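4.2 Recording a grasp by remote control

1. Set the speed dial on the Clolon hand controller to 19.
2. Open the gripper all the way, then lower it until the fingers are on either side of the marker.
3. Check the spacing in the wrist view. If the marker sits closer to one finger, shift the arm sideways before closing.

Caution: Keep hands clear – the fingers close without warning.

Note: Each recording can hold up to 769 steps.

Wrist view, fingers open, marker nearer the left finger:
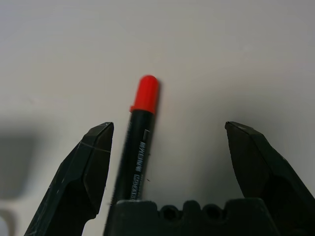
4. Squeeze the trigger slowly and hold for two seconds.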